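I first heard Oldřich Brabec play in a church hall with a leaking radiator, to maybe a third of the seats, and I went home and wrote to him that same night. It took until October for him to answer. He's a terrible correspondent (he admits this, cheerfully, before I've got my coat off) but once you get him in a chair with a pot of tea he'll talk until the milk runs out.

The reason for my visit is Grovuvero, the new album, nine pieces for solo accordion and a small string group who call themselves Witura. I've had it on in the kitchen for weeks and I love it. I wanted to know where the name came from.

"I made it up on a train," he says. "I was humming and those were the noises I was making. Gro-vu-ve-ro. It's the rhythm of the first tune, if you say it fast enough. My sister says it sounds like a cough medicine."

He grew up with brass bands, not accordions. His father played the tenor horn and expected him to do the same, and he did, until he was 14 and an uncle left a battered old accordion in the hall while he went off to look for work. "He came back for it three years later and I wouldn't give it to him. We had a proper row! He got the horn instead. I don't think he ever played it."

The accordion he plays now is a different one, bought second-hand, and he calls it the Říha after the man whose name is scratched inside the lid of the case. He never met him. He did try to find him once, wrote a few letters, then let it go.

I ask how the strings came into it, and he pulls a face. Four of the pieces were written for accordion alone and he'd been playing them that way for years, 158 concerts by his own reckoning – he keeps a notebook with the date, the hall, what he ate and whether the encore was a mistake. "By the end I was bored with my left hand. It always did the same thing. So I gave the left hand to the cello, and then the viola player was cross that she had nothing, and it grew from there."

They recorded it in three days at Indeck, a long low room with a good wooden floor and a heater they had to switch off for every take. You can hear how close together they were sitting. On the slow one, the sixth, there's a breath just before the violin comes in and I asked if they'd thought of taking it out. "Take it out? That's the best bit. I'd have taken the violin out first."
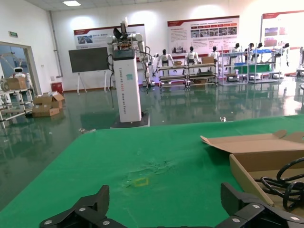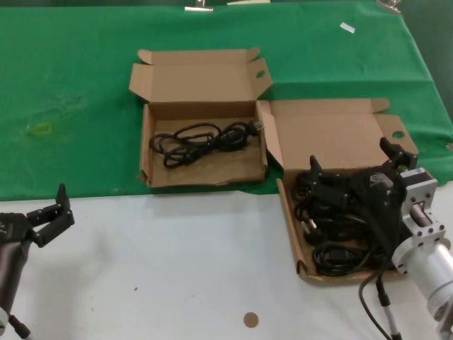 According to Marta, the cello parts arrived so late that she was sight-reading half of them on the first morning, and she still thinks the second piece is too fast. She told him so at the time and has told him so at every concert from then on. Oldřich, when I pass this on, laughs so much he has to put his cup down.

"She's right," he says. "It's marked at 60 in the score and we play it much quicker. I get excited. You count everybody in and there's that second when it could be any speed you like, and I always pick the wrong one. But try getting her to slow down once she's going!"

We talk for a bit about audiences. He likes small ones. His favourite night of the last tour was in a library, 42 people on stacking chairs between the travel books and the large print, and a child in the front row who conducted the whole of the first half with a ruler. The big festival dates he finds harder, and he says the sound goes off into the field and doesn't come back to you, so you end up playing louder and louder, and then your shoulder hurts for a week.

Is there any singing on the next one? I'd heard a rumour. He looks shifty and gets up to see to the kettle.

"There might be one song," he says from the other side of the room. "I have the tune. I've got no words, and I can't sing it myself, I sound like a door. I've asked someone. She hasn't said yes."

He won't tell me who, and I tried twice. What he did do was fetch the accordion and play it to me, the whole tune, standing up by the sink with his reading glasses pushed into his hair. It's in three time and it goes somewhere very odd in the middle – I thought he'd made a slip, but he played it again and it went to the same odd place. I've been trying to hum it ever since and I can't get past that bar.

Grovuvero is out now on CD and as a download, and the strings will be with him for all the autumn concerts. If he offers you tea after the show, say yes, and don't plan on catching an early bus.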